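4.2 When the wrist view goes blank

I want to spend a bit of time on the approach phase, as this is where Sketlow (our visual servoing layer) gave us the most grief. The idea is simple enough. Zukolano plans a coarse path to somewhere near the target, hands over, and Sketlow steers the last stretch by matching image features between one wrist frame and the next. With a shelf full of clutter it's lovely to watch. Corners everywhere, labels everywhere, and the tracker just gets on with it!

Flat panels are another matter. Get close enough to one and the feature count drops off a cliff, so the pose estimate starts to wander, and the controller (which trusts the estimate far more than it should) wanders along with it. In our first batch of 162 approaches, 13 ended in a drift fault, and Tharushi Bepari went through the logs for every one of them. All 13 had fewer than ten tracked points in the second before the fault. I'd been blaming the handover timing for weeks, so that was a humbling afternoon.
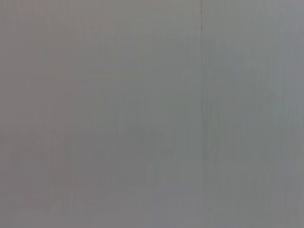
Our first fix was to lower the detector threshold, and it was a bad one. You do get more points that way, plenty of them, but they sit on sensor noise and soft changes in shade, and they don't stay put from one frame to the next. Kojo Sulemana then suggested we stop asking for points at all and look for long straight edges instead. A single faint seam between two panels, even one that fades out halfway down, pins the sideways motion and the roll fairly well. It tells you next to nothing about depth or about sliding along the seam, so we hold those two from the arm's own joint readings until something better comes into view.

In practice Sketlow now keeps a confidence value for each direction of motion, where it used to keep one for the whole pose. If a direction falls below its limit for 40 frames running, the controller freezes the visual correction there and carries on with the rest. If they all fall below, the arm backs off and Zukolano replans. Florencia Ojeda wanted a shorter window and I wanted a longer one, and I'm still not sure either of us was right. The window does interact badly with exposure changes, a problem I come back to in Section 5.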